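室内干しスタンドとかごについて、よくいただく質問

キーワードを入力　検索
この記事は14分で読めます

室内干しの道具は、買う前に読む文章と買ったあとの暮らしがだいぶ違います。「これ一台で洗濯が楽になる」と書いてある商品を、私はもう信じていません。

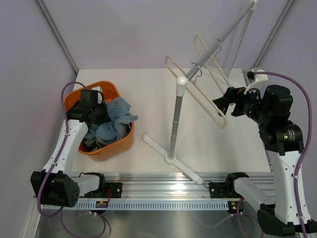 楽になる部分もあれば、置き場所や片づけの手間が増える部分もあって、宣伝文句には前半しか載らないからです。このページは、寄せられた質問のうち同じ内容が何度も届いたものをまとめたもので、店の説明とは意見が合わないところがあるはずです。商品の提供は受けていません。回答はナスリン・アミニ、一部の確認をマリン・トミッチに頼みました。最終更新 02/08/2024

■ 支柱が一本だけのスタンドは、本当に安定しますか

「安定」の意味によります。何も掛けていない状態で立っているかと聞かれれば、たいていの品は立ちます。売り場で揺すってみて「しっかりしている」と感じるのもこの状態です。問題は片側だけに重いものを掛けたときで、斜めに腕が伸びる形のものは、腕の先へ行くほど支柱を倒そうとする力が大きくなります。耐荷重の数字だけを見て安心するのは早いと思います。その数字が腕の根元に掛けたときの話なのか、先端なのか、均等に並べたときなのか、箱に書いていない品がまだ多いのです。

うちで試すときは、濡れたバスタオルを一枚、腕のいちばん先に掛けて一晩置きます。乱暴な試し方だと言われたことがありますが、疲れた夜の自分は毎回こういう掛け方をします。

■ T字の脚と三脚、どちらがよいですか

どちらが上という話には疑いを持っています。T字の脚は平たいものが多く、壁ぎわに寄せやすいし、足の指をぶつけてもまあ我慢できます。そのかわり、横棒のない側に向けて重みをかけると急に頼りなくなります。三脚は向きをあまり気にしなくてよいものの、脚が広がるぶん床を取られます。掃除機をかけるたびに持ち上げる家なら、脚の形より本体の重さのほうが日々の気分に響きます。

T字を選ぶなら、腕の伸びる向きと脚の長いほうの向きがそろっているかを見てください。組み立て説明書の絵が小さくて、逆に付けている人がかなりいます。私も最初は逆でした。

■ 斜めの棒にハンガーを掛けると、下へすべりませんか

すべります。「すべり止め加工」と書いてあっても、私の経験では軽いシャツのときだけ効きます。細い金属のフックは引っかかりが少なく、濡れた服の重さが加わると、じわじわ低いほうへ寄っていきます。全部が一か所に集まって、朝になると真ん中の服だけ生乾き、という状態です。

直し方としては、輪ゴムを棒に巻くのがいちばん安上がりです。見た目は悪いです。洗濯ばさみをハンガーの手前に一つ留めるやり方もあり、これは外すのを忘れなければ悪くありません。専用の樹脂リングも売られていますが、輪ゴムとの差を私は感じられませんでした。角度を変えられる品なら、なるべく水平に近づけて使えばよい話で、斜めのまま使う利点は頭がぶつかりにくいことくらいでしょうか。

■ プラスチックのハンガーは安物ですか

値段は安いです。だからといって避ける理由にはなりません。木のハンガーは見た目がよいけれど、濡れた服を毎日掛ける用途に向いているとは思えず、塗装が傷んで襟に色が移ったという相談を受けたことがあります。金属だけの細いものは肩に跡が出やすい。プラスチックは水に強く、軽く、割れたら買い替える気になれます。

気をつけたいのは日光です。窓ぎわに掛けっぱなしにすると、ある日つまんだだけで折れます。クリーム色や白のものは黄ばみが目立ちにくいと言う人もいますが、色と丈夫さは別の話です。軽くしならせてみて、嫌な音がしたら替えどきだと考えています。

フックと本体のつなぎ目も見てください。回るタイプは便利です。便利なのですが、そこから抜けます。

■ 洗濯かごは大きいほうがよいと言われました

誰が言ったのか気になります。大きいかごには大きいだけ洗濯物がたまり、下のほうが押しつぶされて、出したときには乾いた服までしわだらけです。しかも濡れた布は重い。満杯にして階段を上がれるかどうか、店では試せません。

私は小さめのプラスチックのかごを勧めています。角が丸いものは袖やひもが引っかかりにくいし、縁が少し外に開いているものは指がかけやすい。少しの洗濯物で縁からはみ出すようなら、それは洗う回数を見直す合図だと受け取っています。もちろん五人家族に同じことを言うつもりはありません。アムリット・ポワリエさんからは「うちでそれをやったら一日じゅう洗濯になる」とお叱りをいただきました。もっともです。

■ オレンジのような派手な色のかごは避けるべきですか

インテリアの本には白か灰色にしろと書いてあります。私は賛成しません。青や灰色の服が多い家で灰色のかごを使うと、底に靴下が一つ残っていても見えないのです。派手な色なら中身との差がはっきりします。部屋の雰囲気を気にする方は、使わないあいだ棚に入れておけばよいでしょう。ただ、濃い色のかごから濡れた白い服に色が移らないかは、一度いらない布で確かめてください。プラスチックならまず移らないと言われますが、「まず」という言葉が私は好きではないので、自分で確かめました。うちの品では移りませんでした。

■ かごに入れたまま、しばらく置いても平気ですか

乾いたものなら、しわを気にしない限り平気です。濡れたものは平気ではありません。「抗菌かご」と書いてあろうと、丸まった布の真ん中には風が通らないので、かごが何でできていようが関係ないと私は思っています。においが出てから香りの強い柔軟剤でごまかす人がいますが、混ざってもっとひどいことになります。

どうしてもすぐ干せない日は、せめて広げてかごの縁に掛けておいてください。解決とまでは呼べませんが、固めておくよりましです。

■ 机の上で使う小さなスタンドに意味はありますか

ハンカチ、下着、子どもの服、手洗いしたものを少しだけ、という用途なら意味があります。腰をかがめずに掛けられるので、膝の悪い方からの評判はよいです。ただし「これで全部干せます」という売り文句は無視してください。大人のシャツを掛けると裾が天板につくことがあり、ついた部分はいつまでも湿っています。買う前に、いちばん丈の長い服を測って、棒の高さと比べる。これだけで失敗のかなりの部分が防げます。

机の材質にも触れておきます。水滴が落ちるので、木の無垢の天板なら布か皿を敷いてください。白い天板は水は平気でも、濃い色の服から落ちた滴が跡になる場合があります。

■ Goveckのスタンドと Santhorpeのスタンド、結局どちらですか

いちばん多い質問で、いちばん答えたくない質問です。

Goveckは組み立てが速い。支柱と腕のつなぎ目が丸い樹脂の部品で、差し込んで回すだけです。そのかわり、半年使ったころからそこがゆるみました。締め直せばまた止まりますが、また回ります。Santhorpeはねじで留めるので面倒で、一度組んだら畳む気がしません。「折りたたみ式」と箱に大きく書いてあるのに、です。畳んで片づけたい方は Goveck、出しっぱなしの方は Santhorpe、という分け方はできますが、どちらも値段ほどの差はないと見ています。

ノクトゥラ・モコエナさんから「Karimiの古い型がいちばんよかった」というお便りがありました。私も同意見ですが、もう売っていません。中古で探すなら、つなぎ目のひびを必ず見てください。

■ つなぎ目がゆるんできました。接着剤で固めてよいですか

角度を二度と変えないつもりなら、止めはしません。私はやりません。固めたあとに割れると、部品の交換もできなくなります。先に薄い布かビニールテープを一巻きはさんで締めてみてください。それでも止まらなければ、メーカーに部品だけ売ってもらえるか聞くのがよいです。断られる場合もありますが、聞くのはただです。保証については箱の表の大きな字を読まず、中の紙を読んでください。「消耗部品を除く」と書いてあって、つなぎ目が消耗部品に入っていることがあります。

■ 服は何センチ離せばよいですか

こぶし一つ分、とよく言われます。根拠を探しましたが、私には見つけられませんでした。こぶしの大きさも人によって違います。隣の服に触れていなければ、あとは風しだいというのが実感です。間隔をきっちり測るより、扇風機を足元から当てるほうが早く乾きました。7月に同じ綿のシャツを使って夜ごとに比べたときも、間隔を広げた日より風を当てた日のほうが朝の襟が乾いていました。湿度をそろえていないので、実験と呼べるものではありません。

厚手のパーカーだけは別で、フードが背中に貼りつくと何をしても乾きません。逆さに干すか、フードをもう一本のハンガーに預けてください。

■ 干す前に振る、たたく、は必要ですか

振るのは必要です。これは疑っていた私が折れました。丸まったままの布をそのまま掛けると、しわもそのまま乾きます。たたくほうは、やった服とやらない服を並べて家族に見せたところ、誰も当てられませんでした。薄いシャツなら違いが出るのかもしれません。うちではやめました。

■ 「時短洗濯」の講座で教わった方法は正しいですか

Nusalham の講座のことだと思います。同じ内容の問い合わせが続いたので、私も受けてきました。かごから出す順番を決めておく、という部分は役に立ちます。大きいものを先に掛けると、残りの場所がわかるからです。一方で、ハンガーの色を家族ごとに分ける話は、分ける人がいつも同じ人になるだけでした。講師が示した短縮時間は一日2分で、用意する道具の代金を考えると私は首をかしげます。楽しく続けられる方には何も言いません。

■ 使わないあいだ、スタンドはどこに置けばよいですか

「すきまに収納」と書いてある品ほど、すきまの寸法を先に測ってください。脚を外さないと入らないものは、結局そのまま出ています。マルティヌス・ムキゼさんは、脚を外すのをあきらめて、帽子と鞄を掛ける台にしてしまったそうです。洗濯の日だけ帽子が寝台の上に移動するとのことで、それで回っているなら立派な収納だと思います。

ハンガーは掛けたままでも構いませんが、ほこりがつきます。次に濡れた服を掛ける前に、一度拭いてください。忘れると白いシャツの肩に線が入ります。

■ 洗濯物が少ないのに、かごもスタンドも要りますか

要らないかもしれません。椅子の背と鴨居で足りている方に、買い足しを勧める気はありません。困っているのが「干す場所」なのか「干すまで放っておくこと」なのかを分けて考えてみてください。後者なら、道具を増やしてもかごの中身はそのままです。

■ 掲載してほしい商品があるのですが

メーカーの方からの依頼は受けていません。使っている方からの報告は歓迎します。買った時期、掛けているもの、壊れた場所の三つがあると助かります。ほめ言葉だけの報告は、すみませんが後回しにしています。返事には時間がかかります。写真を送ってくださる場合は、つなぎ目と脚の裏をお願いします。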